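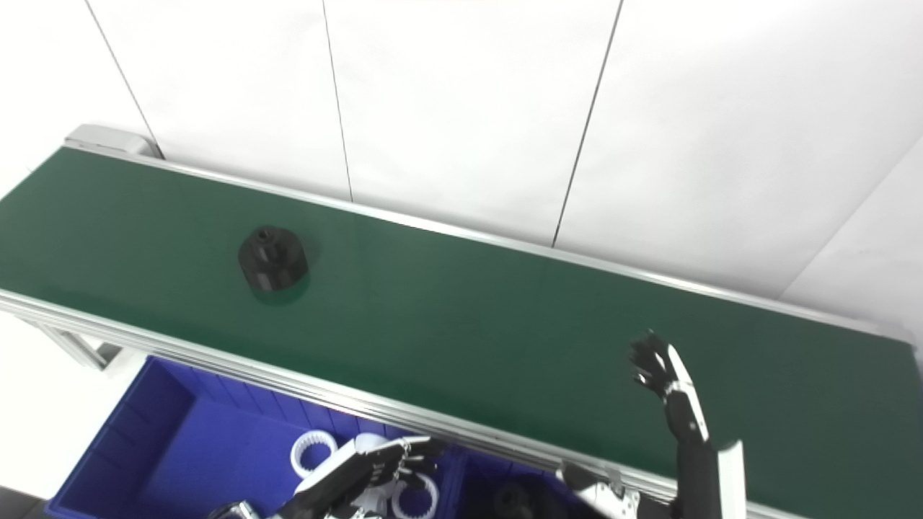
Über uns

Prumov entwickelt Verfahren, mit denen zweiarmige Roboter Sortieraufgaben am Förderband aus Vorführungen lernen. Der Schwerpunkt liegt auf Kleinteilen, die sich in Form und Farbe deutlich unterscheiden, aber in beliebiger Reihenfolge und Lage auf dem Band ankommen.

Arbeitsgebiet

Unser Referenzaufbau besteht aus einem Förderband mit Aluminiumprofilrahmen, einem Roboter mit zwei mehrgliedrigen Händen und blauen Kunststoffbehältern vor dem Band. Sortiert werden weiße Hohlräder mit Innenverzahnung und schwarze zylindrische Teile mit abgestuftem Durchmesser. Jede Teileart hat ihren eigenen Behälter. Feste Greifpositionen sind nicht hinterlegt; die Regelung arbeitet auf den Bildern der Kopfkamera und den Gelenkwinkeln beider Arme.

Methode

Das Verfahren trägt intern den Namen Fokik. Es zerlegt eine Vorführung in Abschnitte, deren Grenzen aus dem Kontaktverlauf der Finger bestimmt werden: Annäherung, Griff, Transport, Ablage. Für jeden Abschnitt wird eine eigene Unsicherheit geschätzt. Liegt sie über dem Schwellwert, verkürzt die Regelung den Vorhersagehorizont und fragt das Kamerabild häufiger ab. In den übrigen Abschnitten bleibt der Horizont lang, was die Bewegung glättet und Rechenzeit spart.

Der Trainingsdatensatz umfasst 3000 Vorführungen, aufgenommen per Teleoperation von 6 geschulten Bedienkräften. Vorführungen mit Fehlgriffen werden nicht verworfen, sondern gekennzeichnet und für die Schätzung der Unsicherheit verwendet.

Ergebnis

In der letzten Messreihe wurden 1000 Teile einzeln über das Band zugeführt. 864 davon legte der Roboter ohne Eingriff und im ersten Versuch im richtigen Behälter ab. Als Fehler zählen auch Teile, die korrekt gegriffen, aber auf dem Behälterrand abgelegt wurden. Die meisten Fehler entstanden beim Griff nach Hohlrädern, die flach auf dem Band lagen. Verwechslungen der Teileart traten selten auf — der Engpass liegt in der Greifphase. Messungen mit überlappenden Teilen stehen noch aus.

Standorte und Partner

Entwicklung und Versuchsbetrieb sind an einem Standort zusammengefasst. Adero fertigt für uns Versuchsteile und Vorrichtungen. In Abu Hammour unterhalten wir ein Büro für Integrationsprojekte, das seit Januar auch Anfragen aus der Getriebemontage bearbeitet.

Zusammenarbeit

Wir übernehmen Machbarkeitsuntersuchungen für Sortier- und Zuführaufgaben. Benötigt werden Musterteile jeder Variante, die Bandgeschwindigkeit, die geforderte Taktzeit und eine Zeichnung der Zielbehälter. Das Ergebnis ist ein Messbericht mit Erfolgsquote je Teileart, Fehlerklassen und den Rohdaten der Versuchsläufe. Anfragen bitte schriftlich über das Kontaktformular, Stichwort »Fokik«.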